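Last updated September 2024

Getting the shared workroom at Plamside back in order

The workroom behind the Plamside hall has been open to members since June, and it has been busier than expected. That is good news for the people who wanted a place to mend, pack, sort and glue things without covering the kitchen table. It has also meant that tools wander, shelves fill up, and the large cutting mat spent most of the summer under a pile of somebody's curtains. This item sets out what has changed, what has stayed the same, and what we would like members to do from now on.

Opening hours are the same. The room is unlocked when the hall is unlocked, and the key for the inner cupboard is kept at the hall desk. Sign the sheet when you take it and again when you bring it back. A few people have been passing the key straight to the next person in the room. Please stop doing this. Twice in the past month the key went home in a coat pocket and the cupboard stayed shut for two days.

The membership fee for the workroom is still $20 a year for anyone who already belongs to the hall, and there is no charge for the first visit. Guests may come with a member. Children may come with an adult, but the heat gun and the rotary cutters are for adults only.

The biggest change is to storage. Until now members could leave unfinished work on the long shelf for as long as they liked. The shelf is full, and several of the bags on it have no name. Starting this month, each member may keep one item on the shelf, labeled with a name, a phone number and the date it was left. After 10 weeks it moves to the hall attic, and you will have to arrange a time with the desk to get it back. Anything without a label goes to the attic straight away. We will put a roll of labels and a marker on the shelf itself so that the excuse of not finding a pen is gone.

Small supplies are a separate matter. Thread, screws, hooks, tape and buttons that belong to the room are now sorted by type and kept off the benches. We tried drawers first. They were hard to see into, and people opened four of them to find one packet of needles. Wall storage has worked better. It takes up no bench space and it is plain at a glance when something has run out. If you are setting up a corner at home, the same approach is worth a try: hooks near eye level, an open basket to one side, and a clear floor or tabletop for the work itself.

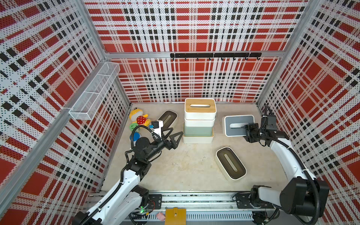

A reader in Nirkport wrote in after the last issue to say that hooks are fine for scissors and rulers, but that open storage in a damp building ruins thread and paper within a year, and that she would sooner put up with drawers. She keeps her paper in lidded tins with a packet of drying crystals in each one.

She has a point about damp. The north wall of our room sweats in winter, and last year we lost a box of envelopes and most of a roll of brown paper to it. Paper, card and fabric scraps will therefore go in the inner cupboard from now on, on the upper two shelves. Metal tools can stay on the wall, but please wipe them before you hang them up. There is a can of light oil and a rag under the sink.

The sewing machines were serviced over the summer by Rusura, the repair shop on the Moulin road. The bill for both machines came to $564, more than we had set aside. A good part of that was for a bent shaft on the older machine, caused by forcing it through canvas. For heavy cloth use the newer machine, fit the thick needle, and turn the wheel by hand over seams. If a machine jams, switch it off and leave a note on it. Do not take the cover off.

The repair bill leaves us with less money than planned for new equipment. The bench vise will still be bought this fall. The second ironing board will have to wait until next year unless someone has one to give away. We could also use clamps of any size, a working desk lamp and jars with lids. We do not need more wool. We have some 1000 yards of it, mostly brown, and members are welcome to take what they can use.

Cleaning is shared. Whoever is last out sweeps the floor, empties the bin and checks that the iron is unplugged. The broom hangs behind the door. Wet glue and paint go in the lidded bin outside and never down the sink, which has been blocked once already and drains slowly even now.

Parking behind the hall is limited while the drain along the lane is being dug up. Use the front lot and carry things through the side door. The ramp is open.

Questions about storage, labels or items already moved to the attic can be left at the desk in writing. Offers of clamps can go in the same tray.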